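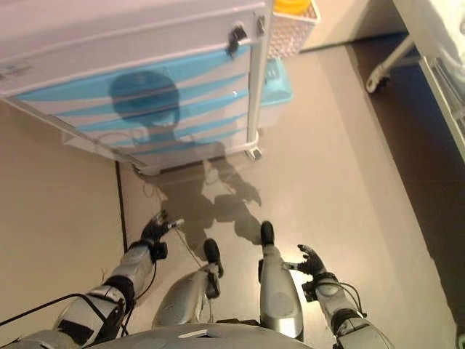
What is a humanoid robot?
It is a robot built in roughly the same shape as a person, with a head, a body, two arms and two legs. Most also have hands with fingers.

Why build one like that? Houses and workshops are full of things made for people. Drawers have handles at a height we can reach, and doors are wide enough for our shoulders. A robot shaped like us can use them without anyone rebuilding the room.

The group at the Hidgate shared workshop started on their robot project in July. They named the robot Jerell. Musyoka Muriithi looks after the wiring, and he has taught most of the younger members how to crimp a plug.

Joints and motors

Your elbow bends because muscles pull on bones. A robot's elbow bends because a motor turns inside it. The small computer in the robot's body tells each motor how far to turn and how fast. It also checks where the joint has got to, many times a second. If the elbow is a little off, the motor is told to move again.

Cables carry power and messages to the hands. They need enough slack to let the arm stretch, but a long loop can catch on a handle. Musyoka's rule at Hidgate is to move each joint slowly by hand, with the power off, and watch the cables the whole way.

Opening a drawer

You can open a drawer without thinking. A robot has to do it in steps:
Find the handle with the camera.
Move the hand to it.
Hook or grip the handle.
Pull straight back.
Let go.

Pulling straight is the hard part. If the hand drifts sideways, the drawer jams. The workshop's practice log, which they call Rugemalira, has nearly 1,000 tries in it - plenty of them marked "jammed".

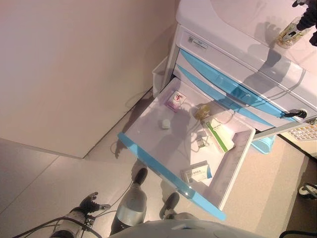 The bottom drawer open, with small boxes and a bottle inside.

Picking things up is another job again. A box has flat sides, so fingers can press on it evenly. A round bottle can roll away, and a flat packet is hard to get a fingertip under.

Try it yourself

Put on a pair of thick winter gloves and close one eye. Ask a friend to put 6 small things in a drawer, then take them out one at a time. Which was hardest to pick up?

Words to know
Joint: a place where two parts meet and can move.
Motor: a machine that turns electricity into movement.
Slack: the extra length in a cable.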